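Replacing a canteen crockery set: do bowls of slightly different shades need to be reordered?

Community Help > Catering and Shared Kitchens > Crockery and Serving Ware

Posted by Mwanahawa Langat, Thu 22 May

I write on behalf of the staff dining room at Temba House, where I am responsible for purchasing. In April we placed an order with Pruvetti for 39 serving bowls, to be used with the cream trays already in service. The order was described on the confirmation as "one colour throughout". Having unpacked the delivery, my colleagues and I are of the opinion that the bowls are not uniform, some leaning towards cream and others towards white.

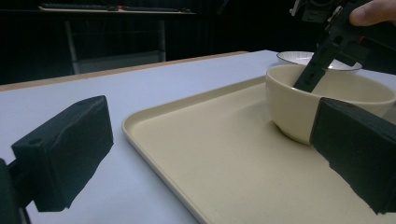
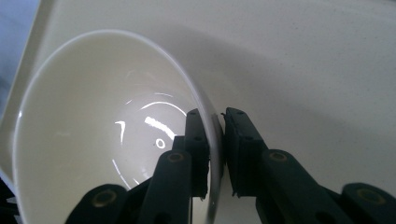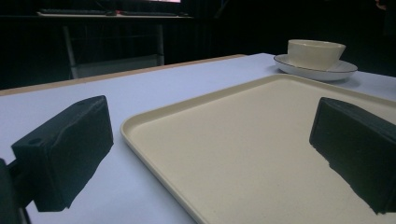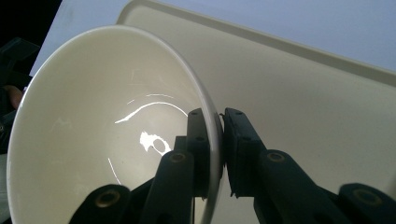
The supplier has replied that variation between firings is normal and falls within its terms of sale. It has offered a credit of 38 pounds, on condition that the matter is then closed. The invoice total was 861 pounds, including delivery.

I should be grateful for guidance on the following. First, is a buyer in our position obliged to accept a variation in shade where the written confirmation promised a single colour? Secondly, does it affect our standing that the bowls were unpacked and washed before the complaint was made? Thirdly, has any member experience of mixing shades deliberately in a dining room, and did the users of the room object?

I would add that the bowls are otherwise satisfactory. They stack properly, and we have found no chips. The dining room manager would prefer to keep them if a fair settlement can be reached, as the previous set was disposed of before the new one arrived.

Posted by Đức Dương

The points are best taken in the order in which they were raised.

On the first, the answer depends upon which document forms the contract. If the confirmation was issued by the supplier and you paid on the strength of it, the words "one colour throughout" form part of the description of the goods, and you are entitled to rely on them. A general clause about variation between firings may still apply, but such clauses are commonly read as covering small differences within a colour. Whether cream and white are one colour is a question on which reasonable people may differ. I would therefore ask the supplier to state in writing the name and code of the glaze used for each batch. If two codes are given, the argument is largely settled in your favour. If one code is given, your position is weaker, though the offer of a credit suggests that the supplier recognises some difficulty.

On the second, washing an item once in order to inspect it should not ordinarily amount to acceptance. Serving meals from it for several weeks may well do so. I would advise that the bowls be set aside until the matter is resolved – if that is impossible, write to the supplier at once, stating that they are being used under protest and that your rights are reserved.

Please also check the time limit for complaints. Trade terms often allow only a few working days from delivery, and your organisation is buying as a business, so consumer protections will probably not assist you. Your own legal or procurement office should confirm this before you refuse the credit.

As to the amount, it is modest when set against the invoice. I would suggest replying with a figure of your own, and proposing as an alternative that the supplier exchange only the bowls of the less numerous shade. Suppliers will frequently agree to a partial exchange where they would resist a full return. Do not sign anything that describes the credit as full and final until you have had a reply.

Posted by Sornach

We had the same with Drinimo plates at our site. Kept them. The white ones went to the servery at one end and the cream ones to the other, and no complaints were received from diners. After 2 years of dishwashing the shades were closer anyway, although I cannot say whether that was the detergent.

With regard to the money I would simply take the credit. The time spent on letters will cost more than the bowls.

Posted by Mwanahawa Langat

I am obliged to both members for their replies. I have today requested the glaze codes and have informed the supplier that our rights are reserved. The confirmation was indeed issued by the supplier, on its own letterhead, and payment followed two days later.

The suggestion of a partial exchange has been put to the dining room manager, who is content with it provided that the replacements are delivered before the old ones are collected. I have found the complaints clause, which allows ten working days, and our first letter was sent within that period.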